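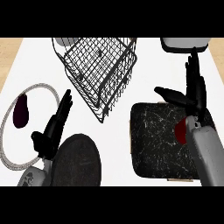 Should simulated examples with unused objects on the table be kept in the training set?

Posted by Yuzuki Mizuno, 2/22/20

Our department is preparing a set of examples for a two-armed system in simulation. The task is to place an aubergine in a wire basket. The still attached to this post is typical of the layouts we generate. The aubergine lies inside a loop of rope on the left, and the basket stands further up the table. The marbled board and the other items play no part in the task.

We hold 163 accepted runs at present. Of these, 28 were recorded on a bare table with only the aubergine and the basket. A colleague has proposed that the remainder be recorded again in the same manner, on the grounds that the additional objects will confuse the learner. I should be grateful for advice before we commit further time to this. I should also like to know whether runs in which the operator touches the rope ought to be rejected.

Kiyoshi Iwasaki

I would advise against recording them again. A learner trained only on bare tables has no occasion to discover which objects it may ignore, and its results commonly fall when anything new is placed in view. The bare runs may be retained as a small part of the whole.

The greater risk lies in repetition. If the rope always surrounds the aubergine, the system may learn to look for the rope. In a set prepared at Granddale we had the same difficulty with a cloth, and it was not noticed until April, when the cloth was removed for testing and the hand went to the wrong side of the table. The following should be varied between runs:

The position and angle of the basket.
Which objects are present, including runs without the rope.
The side of the table on which the aubergine begins, so that both arms are used.
The starting pose of each hand, within safe limits.

As to contact with the rope, a light touch need not lead to rejection. A run should be rejected if the rope is dragged into the basket or if the aubergine is moved by pulling the rope, as the learner will copy either action. Please record the reason for each rejection in the run notes. It is very difficult to recover this information at a later stage.

Riku Ebihara

Agree with the above. Simulation makes it cheap to change the table, so it should be changed often.

Takumi Hamada

It may be of use to set aside the test layouts before any further recording takes place. We reserved 31 layouts in the Morikawa project and did not permit operators to practise on them. Without such a reserve, the question of bare or crowded tables cannot be settled by measurement, and the discussion tends to continue indefinitely.

I would add one point on the basket. Thin wires are troublesome in some simulators, and fingers may pass through them without any contact being reported. Nine of our runs were accepted in error for this reason. The contact log should be checked against the replay for every run in which a hand enters the basket.

Yuzuki Mizuno

Thank you all. The existing runs will be kept, and the rope will be left out of part of the next batch. I shall raise the matter of the contact log with our simulation staff.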